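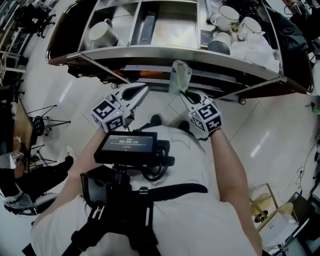 ## The Cup Cart: How We Keep Cups and Small Waste in Order in a Shared Workroom

Project report, course Everyday Design 2, Kulbridge
Handed in on Wed 9 December

### 1. Why I chose this subject

In our workroom in Thomas Hall, people drink coffee and tea during the whole day. They work at the desks, they put the cup down, and then they forget it. In the evening someone must collect everything. Before this semester it was a little different every time, and often the cups were still there in the morning.

My teacher asked each of us to choose one small household task in the building and to study it carefully. I chose the cup cart. At first I was afraid that the subject is too small for a whole report, but I could have written more than I have place for.

My questions were:

- Where should a used cup go, so that it is easy also for a tired person?
- How can the waste be kept away from the cups?
- What should be done at the end of the day, and in which order?

### 2. The cart

The cart is made of stainless steel, with a rounded rim and small wheels. The top is divided into compartments, and this was the reason I wanted to work with it and not with an ordinary tray. On a tray the cups slide together with the spoons and the napkins. In a compartment they stay where you put them, more or less.

The compartments are not the same size. There is one on the left, a narrow one in the middle and one on the right. People naturally put the cups to the right. In the first picture of this report there are three white cups close together there, with a dark cup in front of them, while one white mug lies on its side in the left compartment. I saw this pattern many times during my work. When the right side looks full, the next person goes left and does not take much care how the mug is lying.

The narrow compartment is difficult. A cup does not stand well in it. We tried to keep it for flat or long things, and a dark box has found its place there. I think this is a good use, but I did not find a way to explain it to others without a written note.

Under the top there is a lower shelf. It is used for other things and I did not include it in my study. I would like to, but people also hang their jackets over the side of the cart, and to change this habit would be a second project.

### 3. The bag

For the waste I used thin green bags of the brand Nirkico, sold in a roll. They are light and you can see through them a little, so you know when it is time to change. The bag hangs from the front edge of the cart.

I tested three ways to hang it:

1. Folded over the rim, without anything to hold it. This is fast, but the bag falls when something heavier is put in.
2. With two clothespins. This was the best way. The bag stays open and a person can use it with one hand.
3. With tape. It holds well, but it leaves glue on the steel and I had to clean it with warm water and oil.

A person who ties up a full bag should hang a new one immediately. If the place is empty even for a short time, the paper goes in the compartments with the cups, and then it takes double work. Wet paper on the bottom of a steel compartment is not pleasant to remove. It sticks, and you need a fingernail or a wooden stick.

The bag should not be too large. My first roll was for a kitchen bin, and the bags touched the floor and were caught under the wheels. After that I bought the smaller size.

### 4. Small paper in deep places

Cups are easy to see and easy to lift. The most work comes from the small things: a piece of napkin, a wrapper, the corner of a sugar packet. They go to the deepest place, and they stay there until somebody bends down and looks. This is true for the cart, and it is true for every piece of steel furniture with an opening and a dark inside.

In the large steel box with the open front it is the same problem. The walls inside are dark, but a small white crumpled thing on the floor of it is visible if you stand at the correct side. From the other side you see only the steel panels, and you believe that everything is clean.

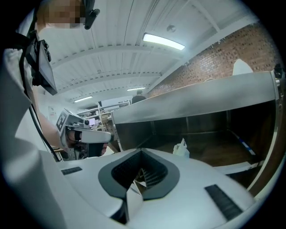 For this reason I added one more step to the evening routine: look inside from the front, low, before you wipe the top. I write it before the wiping because many people feel that the work is finished when the top is shining, and then they go home.

### 5. The evening routine

After some changes, this is the order I recommend. It is written for one person. With two persons it goes faster, but they must agree who has the cups and who has the waste.

1. Take all paper out of the compartments and put it in the bag.
2. Stand up every cup that is lying down. Pour out what is left.
3. Look inside the deep places from the front.
4. Lift the cups by the handle or the outside, never with the fingers in the cup.
5. Tie the bag and hang a new one.
6. Wipe the rim and the compartments with a damp cloth, then with a dry one.
7. Push the cart back to its place, away from the stools.

Between steps 4 and 6 the cloth should hang somewhere. If it is bunched in a corner of the cart, it does not dry, and on the next day it smells.

For wiping I mixed 300 ml of warm water with a small spoon of dish soap. More soap makes stripes on the steel, especially on the rounded rim, and you must rinse it again.

### 6. Problems I had

The floor in the room is smooth tile, so the cart moves easily. This is good when you push it. It is less good when you pull a bag with force from the front edge, and the cart comes to you together with the cups. Now I put one foot against a wheel when I do this.

My written note for the cart was too long. I had 4 sentences on it, and I noticed that people stopped after the first one. The new note says only "Cups right, paper in bag." I cannot say yet if it works better, as it was put up only last week.

### 7. What I want to do next

In January the student house Jondevura will let me repeat the study in their kitchen, where there are more cups and less space. I want to test there a mat of thin rubber for the bottom of the compartments, against the noise and against the sliding. I will also bring the clothespins, the small green bags and the short note.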